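Home | Animals | Earth | How Things Work | Body | Quizzes

Filed under: How Things Work > Heat and Cold

How do clothes keep you warm?

By Catriona Jardine
February 2025

14 shares | 5 comments

On a cold morning you put on a jumper and soon you feel warmer. It is easy to think the jumper is making heat. It isn't. If you leave a jumper on a chair all night and put a thermometer inside it, the thermometer will show the same temperature as the rest of the room.

The heat comes from you. Your body makes it all the time, even when you are asleep. It gets the energy from food. Your muscles make extra heat when they work, so running about warms you up. Shivering does the same job. When you shiver, your muscles tighten and relax very quickly.

Where does the heat go?

Heat moves from warm things to cooler things. Your skin is usually warmer than the air outside, so heat leaves your skin and goes into the air. If the air stays still, it warms up a little and sits close to you. If the wind blows, that warm air is carried off and cold air takes its place. Then your skin has to start warming the air all over again. This is why a windy day feels colder than a calm one, even when the thermometer says the same thing.

Heat also leaves you when you touch something cold. Sit on a metal bench in October and you will notice it straight away.

Air that can't move

Heat does not travel easily through still air. A material that slows heat down is called an insulator, and trapped air is a very good one. The trick is keeping it still.

Wool does this well. Wool fibres are crinkly, so they don't lie flat against each other, and there are lots of tiny gaps between them. Air gets into the gaps and stays there. Fleece works in a similar way, although it is usually made from plastic fibres.
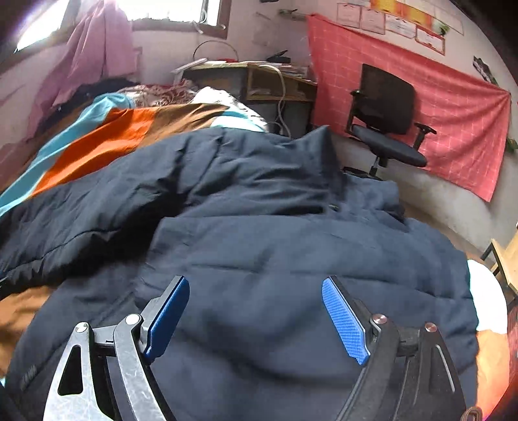

Puffer jackets trap air too. They are filled with down or with fluffy man-made fibres. Down is the soft layer that grows under the outer feathers of ducks and geese. The filling would slide to the bottom if it were loose, so the jacket is sewn into sections. The stitching is called quilting. If you squash a puffer jacket hard, you push the air out. Give it a shake and the filling springs up again.

Wet down clumps together and leaves hardly any room for air. Man-made filling usually copes better with rain.

Why layers help

Two thin jumpers can be as warm as one thick one, or warmer, because there is another layer of air caught between them. Layers are also useful if you get too hot. You can take one off.

Outdoor clothes often have three parts:

– a thin layer next to the skin, which moves sweat away
– a thick layer in the middle, which holds air
– an outer layer, which keeps out wind and rain

Animals do it as well

Birds fluff up their feathers in winter. A robin on a frosty fence can look almost round. Foxes and many other mammals grow a thicker coat in autumn and lose it in spring. Seals have fur, but in the sea they depend mostly on blubber, a thick layer of fat under the skin.

People have a little of this left over. Goose pimples appear when tiny muscles pull the hairs on your skin upright. On a furry animal that would trap more air. Our hairs are too short and fine for it to make much difference.

Try it yourself

You need 2 jam jars with lids, a woolly sock, a thermometer and an adult to help. Fill both jars with warm water from the tap. Put the lids on and pull the sock over one jar. Wait half an hour, then measure the water in each. Write down what you find. You could try again with a wet sock – see if the result changes.

Words to know

Insulator: a material that heat passes through slowly.
Down: the soft, fluffy under-feathers of a bird.
Quilting: stitching that holds a filling in place between two pieces of cloth.

Next in this section: Why does metal feel cold? by Omar Najjar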